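**Uscombe Residents' Forum > Kitchens and Storage > Wire baskets for tinned goods**

**Kosmas Lambrakis** wrote on 24 February 2026:

The shared pantry at Uscombe is to be rearranged in March. It is proposed that tins be moved from the open shelf into black mesh baskets of the Rallis pattern, 18 cm deep. Members are invited to comment on the two points below.

### 1. The surface

Baskets should stand on a plain, pale surface which can be wiped down in one pass. A patterned shelf liner hides spills and is not recommended. 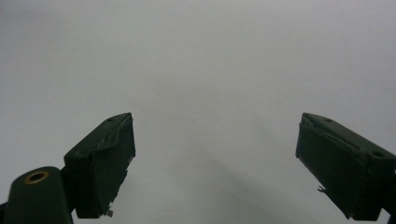 ### 2. The basket

An open top is preferred, as a lid would have to be lifted each time a tin is put away. Tins should be lowered in at a slant, bottom end first, and then set upright. Dropping them in flat dents the rims. A can with a blue top and a white label is shown tilted, its lower end dipping into a black mesh basket on the grey board with the wooden border. 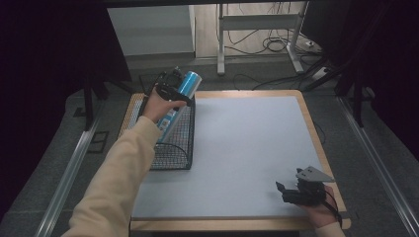 **Akness_12** replied:

I must disagree with the second point. Mesh baskets are suitable for packets and fruit, but tins are heavy and the base will sag in time. The Jadoven crate has a solid floor and costs very little more. I would also ask that labels face outwards, which is difficult to arrange in a basket with high sides.

**Lefteris Mavromatis** replied:

The concern about weight is reasonable if the baskets are filled to the brim. I would suggest a limit of 12 standard tins in each, in a single layer. I support the plain surface without reservation. The present liner should have been removed last year.

**Kosmas Lambrakis** replied:

Both comments are noted. The limit of 12 will be added to the proposal. With regard to the Jadoven crate, I should be grateful for its outside measurements, as the shelf is 175 cm long and the baskets must leave room for the flour bins.

**Akness_12** replied:

I will measure one and post the figures under this thread. My objection to mesh stands in the meantime.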